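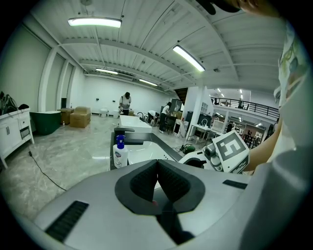

Is a showroom vanity with a black faucet worth it?

Arne Reinholz
Wavley is clearing out floor models in October and wants $660 for a white vanity with drawers, dark gray top and undermount basin. Salesman swears the black finish "never spots." I have hard water and I doubt it. Anyone owned one past the first year?

Kernum
Never spots, sure. Mine had a chalky ring in 2 weeks. Wipe it daily or buy chrome.

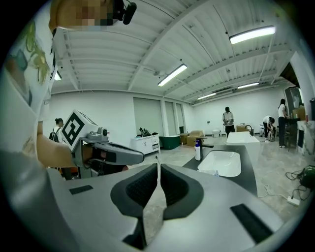 Also ask what "floor model" covers. Does the faucet come with it? Get that in writing.

Bodska
Had mine 13 months, no complaints. Dark green tubs look nice too.

Hamann
I'd want to see the underside of that basin before paying. Check the drawers close.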